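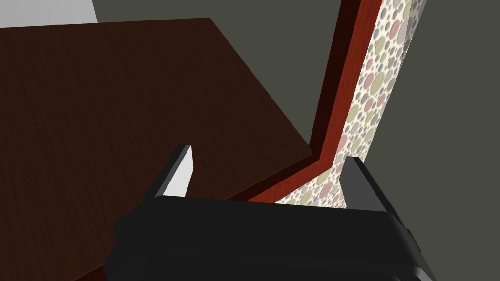 工单状态:已解决(留一个尾巴,见最后)
模块:仿真数据入库校验 / 夹爪状态
环境:Remavwood 场景包,Asante 臂,校验脚本走 Flilleo

先说症状,Flilleo 昨晚给我退回来一批轨迹,理由清一色是“起始状态不合规:夹爪未张开”。我第一反应是我录错了,毕竟录到后面人都麻了,忘记先发一次张开指令这种事我干得出来。结果把腕部视角的渲染调出来一看,两根手指分得开开的,中间什么都没夹,左边那根内侧亮得发白,压在深色木桌面上特别清楚,想看错都难。可是校验器读到的开合值是 0.0,它又认定 0.0 就是闭合,于是整条打回。画面说开,数字说关,那肯定有一边在用另一套约定,这张工单就从这儿开始记。

我们的入库规范第 2 条写得很短:“每条轨迹的首帧,夹爪应处于张开状态,且未持有物体。”这条我是举双手赞成的,以前没有这条的时候,有人的轨迹开头手里就攥着东西,训练出来的策略一上来就想松手,查了好久才查明白。问题在于它只写了“张开状态”四个字,没写张开状态在数据里长什么样。嗯,后面所有麻烦都在这四个字里。

排查记录,按时间来。

9:10
先排除最蠢的可能:我是不是传错批次了。重新核对清单,这次提交一共 1728 条,被退 52 条。没传错。奇怪的是要错应该全错才对,为什么只错这么一小撮?我当时就有点烦,这种“一部分坏了”的问题最难查,全坏反而痛快。

9:35
怀疑是录制时的延迟,也就是首帧落盘的时候张开动作还没走完。把几条被退的拉出来看关节原始值,手指位移从第一帧开始就稳稳停在最大行程,一动不动。那就跟延迟没关系了。顺手在记录里划掉这一条,写在这儿是想告诉后面接手的人不用再查一遍。

10:05
怀疑是渲染和物理没同步。之前遇到过一次,物理那边已经更新了,画面还停在上一步,看起来像见鬼。这次我把同一时刻的手指位姿和渲染出来的位置叠起来比对,对得严丝合缝。画面没骗人,物理也没骗人。到这一步我基本可以确定,坏的是从物理量到“开合值”的那一层换算。

10:20
喝水。顺便吐槽一句,Flilleo 的报错能不能把它读到的数和它期望的数一起打出来?现在只有一句“夹爪未张开”,我得自己去翻源码才知道它期望的是 1.0。已经另外提了需求,不在本单里讨论。

10:50
翻到了。Asante 的旧版驱动输出的是“闭合程度”,0 是全开,1 是全闭;新版驱动输出的是“张开程度”,正好反过来,0 是全闭,1 是全开。两个版本的字段名一模一样,都叫 gripper_state,单位那栏都写着“归一化”。我看到这里真的笑出声了,这也太经典了吧!

11:15
那为什么只错 52 条?因为只有那一小部分是在旧镜像上录的。有一台工作站一直没升级,启动脚本里写死了旧镜像的标签,大家平时不太用它,忙起来才顺手开两个窗口跑一跑。我核对了退回清单和那台机器的录制日志,一条不多一条不少,全对上了。

原因就这么简单,说出来三句话,查了我一上午。

接下来是我比较想多啰嗦几句的部分,因为这单表面上是个换算 bug,根子上是规范写得不够硬。

当时摆在面前最省事的做法,是在 Flilleo 里加一个判断:如果首帧读到 0.0,那就当它是反的,自动翻过来再收。我承认我手已经放在键盘上了。后来想想还是没这么干。校验器一旦开始替数据“猜意思”,它就不再是校验器了。万一哪天真有一条轨迹起始就是闭合的,它也会被好心地翻成张开,然后堂而皇之地进库,而且整条轨迹的抓取和释放全都反着来。这种错混进训练集里是没有报错的,你只会看到策略走到物体跟前,该夹的时候松,该松的时候夹,然后一群人开会讨论是不是学习率太大了。

也有同事在群里提议,干脆用腕部画面判断开合,画面里两根手指分开就算过。我也不太赞成把它当主要依据。像我调出来那个视角,两根手指都在画面里、姿态也清楚,人眼一下就能认出来,可是换个背景、换套光照,让脚本去认就是另一回事了。那个场景的背景本身就挺花的,米白底上一大堆粉的绿的圆点,就在两指中间那块空隙后面露出来。拿图像去判“中间有没有东西”,它会不会把圆点当成物体?我没测过,不敢说会也不敢说不会,但我不想让入库规则的死活挂在这种事情上。画面留给人抽查用,判定还是得靠有明确定义的数。

所以最后的处理是这样的:

第一步,那 52 条没有原地改。我保留原始文件,另外生成了一份转换后的副本,在元数据里写明来源驱动版本、做过什么换算、换算用的脚本提交号。原始数据只读,谁都别手痒去覆盖,包括我自己。

第二步,换算的时候是观测和动作两边一起翻的。这个特别提醒一下!我第一遍只翻了观测里的 gripper_state,忘了动作序列里的夹爪指令也是旧约定,跑校验倒是全过了,回放的时候臂走得好好的,夹爪全程唱反调。首帧校验查不出这个问题,它只看开头。幸好规范里本来就要求改过的轨迹必须完整回放,不然我就自信满满地把坏数据交上去了。

第三步,回放。转换后的全部重放了一遍,夹爪的开合时机和原始录像一致,然后才重新提交,Flilleo 这次没有退回。

第四步,那台老工作站的启动脚本改了,不再写死标签,启动时会读当前的驱动版本,对不上就拒绝录制。注意是拒绝,不是弹个警告。警告大家都会点掉的,我就是点得最快的那个。

再说规范。我提了一版修改,Wasevia 那边负责对接的同学也看过了,下面是合进去的文字,直接贴过来方便搜索:

“首帧夹爪应处于张开状态,且未持有物体。张开状态以 gripper_opening 字段判定,该字段取值 0 表示完全闭合,1 表示完全张开。提交方不得使用其他含义的同名字段。驱动原生输出与此约定不同的,应在录制端完成换算,并在元数据中保留原生值。”

“观测与动作中的夹爪量须采用同一约定。对任一侧做过换算的轨迹,须完整回放后方可提交。”

“校验工具只做判定,不修改提交内容。”

字段名从 gripper_state 改成 gripper_opening 是我坚持的,讨论的时候有人嫌麻烦,说下游一堆代码要跟着改。是挺麻烦的,我自己那几个脚本也改到晚上。可是 state 这个词真的什么都没说,opening 起码你看一眼就知道数越大开得越大。老字段不做兼容,读到就报错,过渡期给到四月底。

“未持有物体”这半句我本来也想写细一点,现在是用手指和物体之间的接触信息来判,有接触就不给过。仿真里这么查没什么问题,首帧手指之间是空的,接触列表自然也是空的。但如果手指只是轻轻擦到桌面呢?按字面它没有持有物体,可现在的脚本一样会退。我暂时改成只统计两侧手指同时接触同一个物体的情况,只碰到一侧的记一条提示,不退回。这个算不算合理,欢迎在下面拍砖。

另外给录数据的各位几个我现在自己在用的习惯,不是硬性规定,爱用不用哈:

开录之前先把夹爪全开、全闭各走一次,眼睛看着腕部画面,同时看着数。画面张开的时候数应该是 1。就这么一下,我这一上午就省下来了。

换机器录的时候,把驱动版本抄进备注里。录制端现在会自动写,但我还是抄,被坑过的人都这样。

首帧多等一会儿再动。我的脚本里现在固定空等 30 帧,让手指和桌上的东西都稳定下来,再开始记录动作。有人嫌这段静止数据没用,那就训练前裁掉,裁掉比补回来容易多了。

被退回的轨迹先别急着重录。先看退回理由,再看画面,再看原始值,三样摆在一起,多半很快就知道是谁的问题。我这次要是一上来就重录,还会在那台老机器上重录,然后原样再被退一次。

回归测试也补上了,放在 Flilleo 的测试目录里:一条正常张开的,一条起始闭合的,一条用旧字段名的,还有一条观测翻了动作没翻的。最后那条目前是预期失败,首帧校验管不到它,得等一致性检查写完才能转正。思路是比较夹爪指令和随后的实际开合变化,方向老是相反就报错。阈值我还没想好,夹住物体之后指令继续往里收、手指却不动了,这种情况不能误伤。

尾巴就是上面这个一致性检查,我另开了一张单跟,本单先关。如果你手上还有更早在那台老工作站上录的东西,不管有没有被退过,都先把驱动版本报给我,别自己翻。以前的校验没有第 2 条,那些轨迹当时是怎么进的库我还得去翻。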